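Handover rules for shared rooms: speaker notes
May 23, 2024

Good morning, and thank you all for coming in. Start gently here, let people find their seats, and mention that the Gullow draft is a working text, so grumbling is welcome (and rather hoped for!). Then take the slides one after another without hurrying.

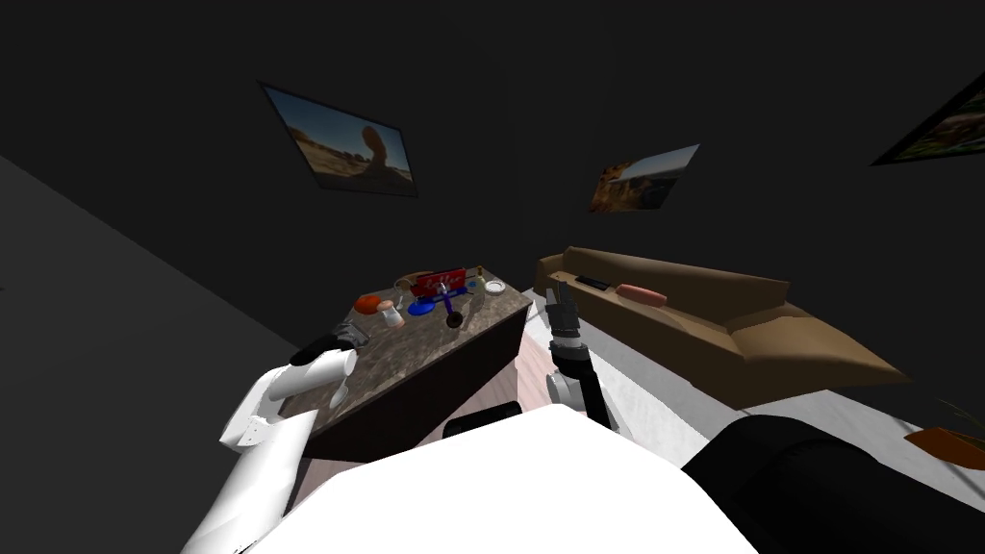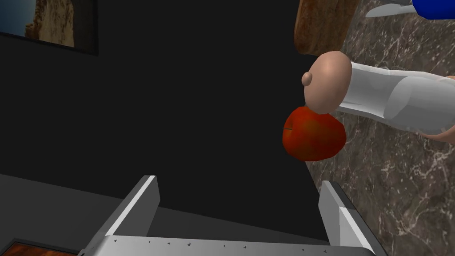
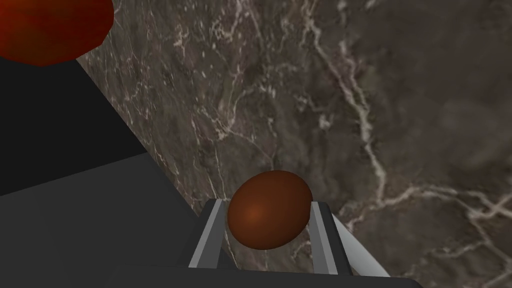
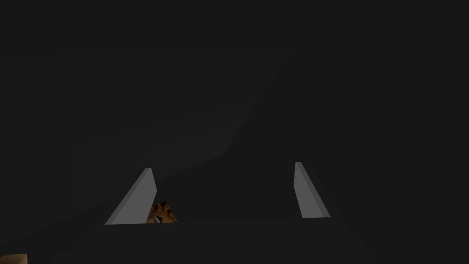 Simulated runs, all four, with the gripper in every one.

Somtochukwu Ajayi wrote back after reading the draft that the rule on letting go was far too loose, and that a gripper should never close on anything while a person's fingers are still within its reach, however slowly it moves. I think that is right, and clause 64 now says so in nearly those words.

Say a bit about simulation at this point. The draft asks for 900 simulated handovers before a person takes part, and Brisberg would like 1,795, which I do sympathise with, though it makes for a very long December. Ask the room what they'd settle for.

Then logging. Every stop gets written down, even the dull ones, with the time and the software version, please. Firkimitz kept 188 such entries and found them jolly useful when the wording was revised.

Leave a good ten minutes for questions, and remind everyone that comments go to the Ahmadpour desk by the door.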